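4.2 Build and bench set-up

The arm was put together in a shared workshop (the Teseo unit, bench by the back door) over evenings, no fixed schedule. Parts as they came. The base plate was cut twice, first one had the bolt pattern mirrored. Joint housings printed overnight by Cabrera on the workshop printer, 40 per cent infill, no supports except the elbow. Elbow warped a little on the first go, sanded flat and used anyway.

Wiring was the slow part. We ran the gripper cables outside the arm in the end, tied at the wrist and again at the elbow, with enough slack for a full turn of the last joint. Routing them inside was tried and dropped: the wrist bearing pinched the signal pair and the fingers went dead at one end of travel. Outside looks worse. Easy to swap though.

Control code is Yazdani's, built on his earlier Kirkeo scripts, and runs on a second-hand desktop under the bench. Loop rate 77 Hz, limited by the serial adapter. We know a faster adapter would help, have not bought one. Emergency stop is a plain mushroom switch on the 24 V supply line, wired before anything else, and Mangubat would not let the arm be powered without someone's hand near it.

4.3 Task surface

For the work area we wanted kitchen jobs at a reach the arm can manage, so a toy kitchen (Fig. 7). Full-size worktop was out of the question, the shoulder motor stalls well before it gets to the back of one. The toy one has a sink with a proper basin, burners, a tap, knobs. It is bolted to the bench from underneath, four bolts, after it crept forwards during the first session and nobody noticed till the calibration was off.

Food is plastic, cookware is small steel pots and pans. The steel gave more trouble then the food. Shiny insides throw the depth reading off, holes in the map where the pot should be, and a thin wire handle can vanish altogether. Pascual tried matt spray on one lid, it flaked off on the fingers, we stopped. Currently the handles are found from the colour picture only and depth is taken from the rim.

Items go down by hand before each run, with no set layout. Sarmiento argued for a fixed one, marked in tape, and for comparing controllers he is probably right. But the first controller learnt the tape positions by heart and fell over when a carrot was moved a hand's width. So, clutter, and no tape. The person laying out is not the person running the arm.

The tap is the main obstacle. Anything behind the sink means coming down close beside it, and the planner treats the spout and the base as one solid box, padded by 18 mm. Crude. It rules out some grasps that would be fine by eye. We left it, a bent spout costs more time than a missed pick.

4.4 Things still to sort

Finger pads wear quickly, should be replaced on a schedule and are not. The wrist has play in it. Camera mount shifts if the bench is knocked and the recalibration takes too long, Pascual has a clamp drawn up but not made. Parts list and print files are in the Rivera folder, last changed 26th February, the elbow file in there is the old one so do not print it untill it is replaced.

Figure 7. Gripper over the back of the toy kitchen, close by the tap. Pot and yellow pepper in the sink, pumpkin on the front burner, corn on the green mat to the right. 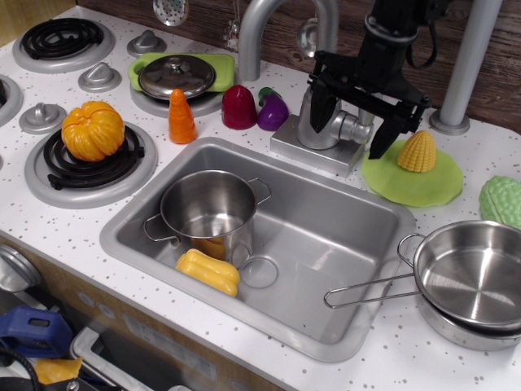

Sondo Workshop Papers, Issue 24, p. 77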